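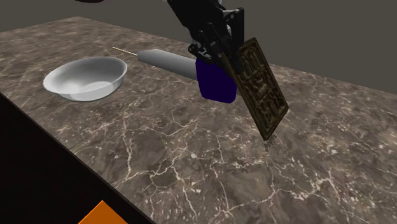
用了一个多月的 Grimusik 仿真排练软件,趁周三下午车间换班的空当,把感受写下来。先说结论:我很喜欢,比我预想的喜欢得多,毛病也有几个,后面会讲。

先交代一下我们的情况。我们做装饰件的精加工和包装,浮雕牌、台面小摆件、餐具配套之类,批量小,款式杂。去年上了两台机械臂,负责取件、翻面、放到检验位。麻烦一直出在换款上:每来一个新形状,就要停线,有人站在臂旁边一点一点试抓取点,试坏了算报废。浮雕件尤其难伺候,正面凹凸不平,夹爪压在哪儿都让人提着一口气。

Grimusik 做的事情说起来很简单,把工件、台面和夹爪都搬进电脑里,先在仿真场景里抓,抓顺了再下发到现场。我们到现在录了37个款式,跑过的抓取方案有408个,绝大多数都没有机会碰到真工件,这正是我高兴的地方!以前这些尝试有一多半要在现场做,边做边心疼。

上手不难。导入模型、选台面、选夹爪,拖几下就能跑。台面材质库里连大理石纹都有,我一开始觉得花哨,后来发现挺有用,浅色纹路和深色工件叠在一起的时候,视觉识别最容易出岔子,能提前在屏幕上看到,省了很多事。场景里还可以随手丢几样别的东西进去当干扰物,碗啊、工具啊,看夹爪绕不绕得开。我们真实的工作台从来没有干净过,所以这个功能我几乎每次都开。

再说人的变化,这部分我最想写。

Toàn Nông 在臂旁边调了好几年的抓取点,手上的感觉是全车间最好的。软件刚装上的时候他不太乐意,说屏幕里的东西没有分量。头一个星期他基本不碰。后来有一款厚边框的浮雕牌,软件给的默认方案是夹住短边直接提起来,他看了一眼就说提到一半会转,改成斜着夹上角,再慢慢放低。仿真里一跑,果然比默认的稳。从那以后,新款都先过他的手,他坐着改,改完让 Priya Halvorsen 在现场验一遍。他现在的腰比以前好,这是他自己说的,我只负责转述。

Priya 原来是包装岗,三月份开始学这个,学得飞快。她的方案命名特别讲究,款号、夹角、速度都写在名字里,现在全组都照她的规矩来。夜班的 Tùng Âu 则喜欢在下班前排好一串方案让电脑自己跑,第二天早上七点来看结果,红的删掉,绿的留下。

也有不舒服的地方。停线试抓的活少了,原来靠这个拿加班费的两位同事收入受了影响,后来岗位津贴重新谈过,才算过去。打算引进这类工具的同行,这件事最好在装软件之前就谈,我们谈晚了,中间有几个星期气氛很僵。

缺点列几条:

中文界面翻译得马虎,“夹持力”和“夹持速度”在一个菜单里写反过,更新后改了,但帮助文档还是旧的。

阴影和暗部偏黑,深色浮雕的细节看不清,要检查夹爪和花纹有没有重叠,只能反复转视角。

接触面的摩擦参数要自己测。默认值偏乐观,我们照默认值下发的第一款,在现场滑了。后来 Tùng Âu 拿三种垫片各测了一轮,才有了自己的数值表。

大场景卡顿。模型超过300万面就开始掉帧,我们那台旧电脑尤其明显。建议导入前先减面,浮雕背面反正用不着那么细。

客服回复倒是不慢,我前后提过19个问题,最久的一个等了两天。

之前我们也试过 Tater,界面漂亮,换夹爪却要重建整个场景,对我们这种一天换几款的小车间实在不合适。如果你们常年只做一两个款,它可能更省心。

给分的话,满分十分我给八分半。扣掉的一分半,一半给暗部显示,一半给摩擦默认值,剩下的给那份帮助文档。下个月打算把餐具线也搬进去,薄边的碗我还没把握,Toàn 说他已经有主意了,等跑完再来补充。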